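Filed under: Shop Diary, Robots Behaving Badly

The Cable Did It

So I promised a few of you the story of why the two-arm setup was down for most of May, and I've been putting it off, mostly out of embarrassment. Grab a coffee.

The job is dead simple on paper. Little packages go into a little stepped rack, row by row, and then they come back out again. We'd been running it for weeks at Brandton and I had stopped watching it closely, which Aranka Farkas (she runs the bench next to mine and has opinions) had already warned me about. Twice!

Anyway, one morning the left arm reached in for a package and just stopped. Fingers open, no error, no beep, nothing. I restarted it and it was fine. It ran great until after lunch, and then it did the same thing again, except this time the arm drifted a little to one side before it quit and gave the rack a good shove. I hit the stop button so hard I bruised my palm. 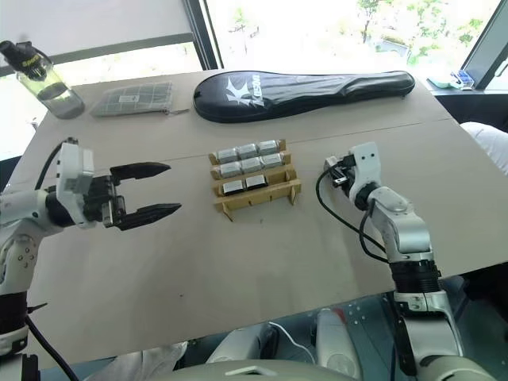 Both arms at the rack, front tier still empty.

My first guess was the gripper. I took the fingers off, cleaned everything, put them back on, ran the calibration and felt very pleased with myself for the entire 92 minutes it lasted. Then I blamed the software and rolled back to the old version, and that made it worse, because the old version has a bug in it that I fixed last winter and had forgotten all about.

It was Aranka who told me to quit typing and go wiggle things. So I put the arm in hand-guide mode, moved it slowly through the whole reach and watched the status page on my laptop. Right at the far end of the stretch the wrist dropped off the network for a blink and came back. Every single time! The cable was too short for that pose and it was tugging on its connector. Months of tiny tugs, and the contact had finally gotten loose enough to matter.

The part that bugs me is the drift. A loose plug is annoying, fine, but when the controller loses the wrist it should freeze everything right there. Ours was set to wait 600 milliseconds before it gave up, and in the meantime it kept following the last command it had. I set that number myself, back when I was sick of false alarms. It's a lot lower now and I'll take the false alarms.

New cables came from Rukbridge, with enough slack for a proper loop, and I put on strain relief while I was in there. I also made myself a rule that both arms get a full-stretch wiggle test before the first run of the day. It takes 7 minutes and I grumble through all of them.

It's been running clean so far. I still keep one hand near the button. Next time I'll write up the wiggle test properly, since Leonor Nogueira asked for the steps and I only have them on a sticky note.

2 comments | Share this post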